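Stitch night, Prurnville

Saturday, 7 am, and the skills lab at Prurnville is already busy. Coffee's bad. The pads are out: pale, slick things that stand in for flesh, 18 to a carton from a supplier in Cluvton.

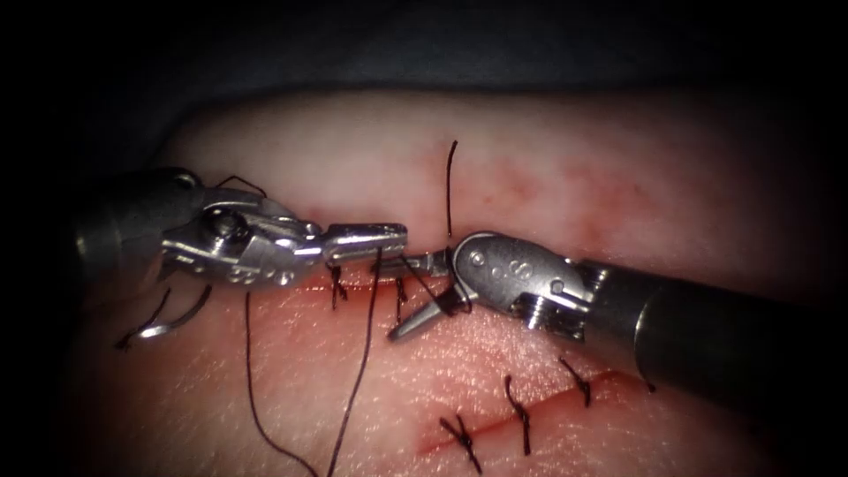

Page last changed: February, 3.20 pm

A wound half closed in black thread, two instruments nearly tip to tip. Sewing by the millimetre, basically. The course handbook asks trainees for 2000 throws before they sit the Bucur assessment. Most do 3000. Thread gets everywhere, loops over the metal, catches on itself. Colour matters too, black shows up best on a pale pad and you can see every crooked bite.

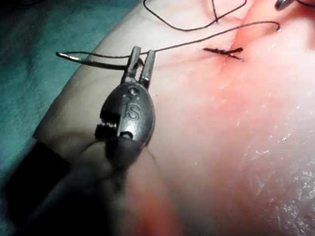 Curved needle, dark thread, and a reddened patch around the stitch.

Needles are the fiddly bit. Grab too close to the tip and it rolls. Too far back, same problem. Old hands favour a spot past the halfway mark of the curve, and they're stubborn about it. Tension's the other arguement. Pull till the edges meet, then stop. 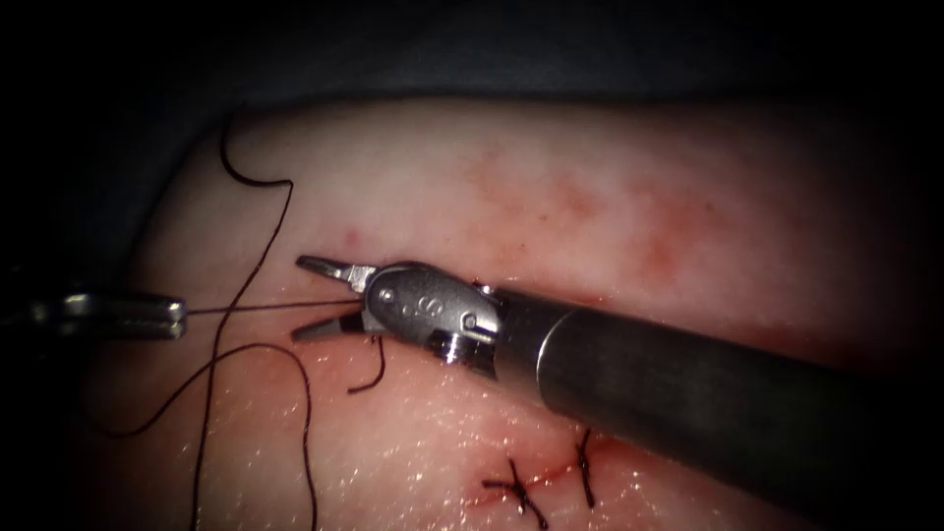
What a pad costs you

Not much, if your careful. Each one gets 2 sessions at Prurnville, then the bin. The Nevus course next door stretches theirs to a third.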